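Flellcombe Fitted Sheet, Sage Green
Doltulus Bedding

Item no. 3307
Page last updated 4/22/20

A plain fitted sheet in brushed cotton, with a deep skirt and elastic all the way round. It is the everyday sheet in our Flellcombe range and comes in five colours, of which sage green is the best seller.
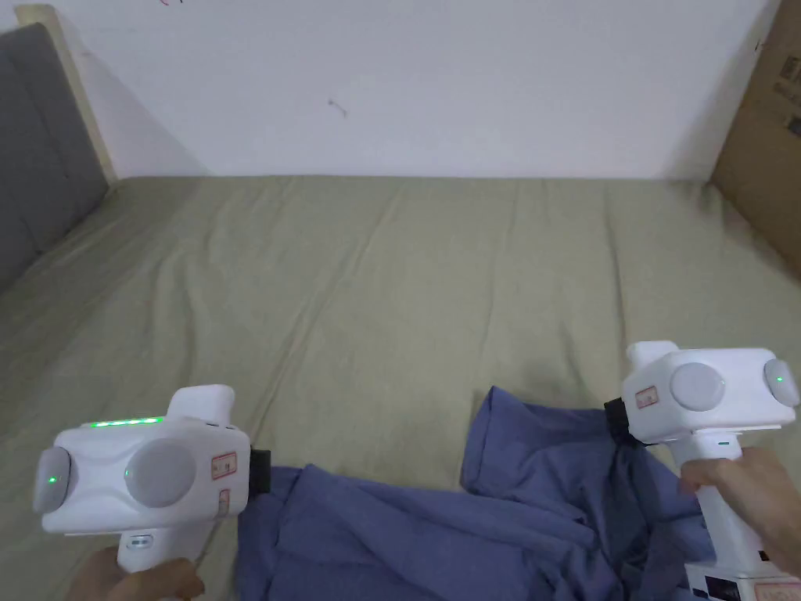
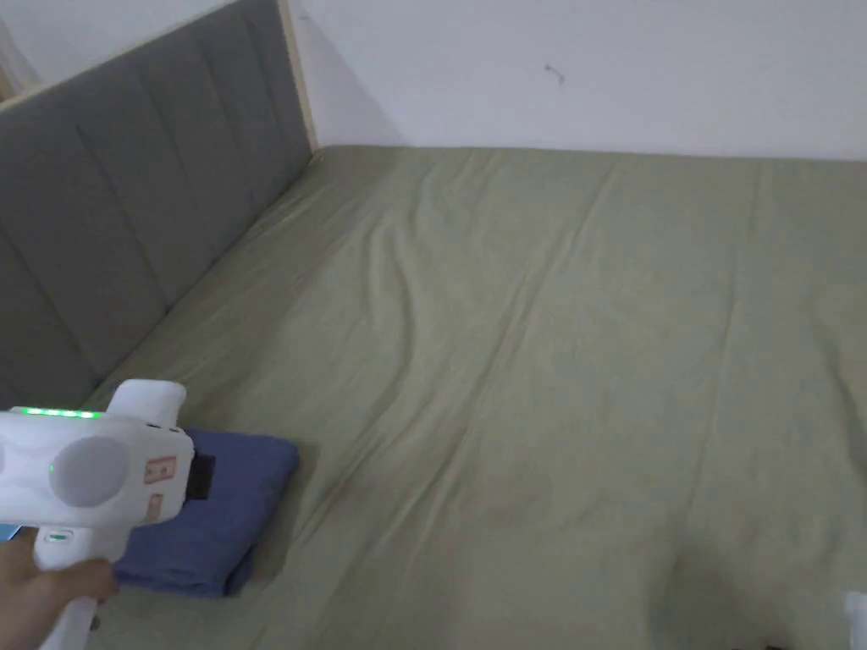
Sage-green sheet with grey padded headboard

The Flellcombe is made for people who want a sheet that stays on the bed and can go through the wash every week. The cotton is brushed on one side only, so the top feels soft while the underside grips the mattress a little. It is a medium-weight cloth, warmer than percale and a good deal lighter than flannelette. Most customers keep it on all year, though if you sleep hot you may prefer the Yao range from June onwards.

Sizes

Single: 90 x 190 cm
Small double: 120 x 190 cm
Double: 135 x 190 cm
King: 150 x 200 cm
Super king: 180 x 200 cm

All sizes have a 34 cm skirt as standard. This fits mattresses up to 30 cm deep. If you use a topper, measure the mattress and topper together before you order. An extra deep version (40 cm skirt) is available in double and king only.

European bed sizes are different from UK ones and we do not stock them at present. A UK king sheet will not fit a 160 cm mattress properly – it goes on, but the corners lift.

Fabric and making

100% cotton, brushed on the upper side. The elastic is sewn into a closed hem and runs round the whole edge, not just the corners. Corner seams are stitched twice. There is a small woven label at the bottom right corner so you can tell which way round the sheet goes in the dark.

The cloth is piece dyed, so there can be a slight difference in shade from one batch to the next. If you are buying sheets and pillowcases to match, please order them together.

Washing

Wash at 40 degrees with similar colours. Wash once before use. Do not use bleach or fabric conditioner. Tumble dry on low or line dry. Expect shrinkage of roughly 3% over the first few washes, which has been allowed for in the sizes.

The Flellcombe is not a non-iron sheet and will crease. Taking it out of the dryer slightly damp and putting it straight on the bed gets rid of most of the creases. Otherwise use a warm iron on the unbrushed side.

Matching items

Pillowcase, housewife style, sold in packs of 2
Flat sheet, all sizes
Duvet cover with button closing, double and king
Jondent mattress protector, quilted, fits under all Flellcombe sheets

Delivery and returns

Standard delivery takes three to five working days. Unused sheets can be sent back within 28 days in the original bag. We cannot take back bedding that has been washed or slept on unless there is a fault. Faults in the stitching or elastic are covered for 12 months – please keep your order number and send us a photo of the damaged part.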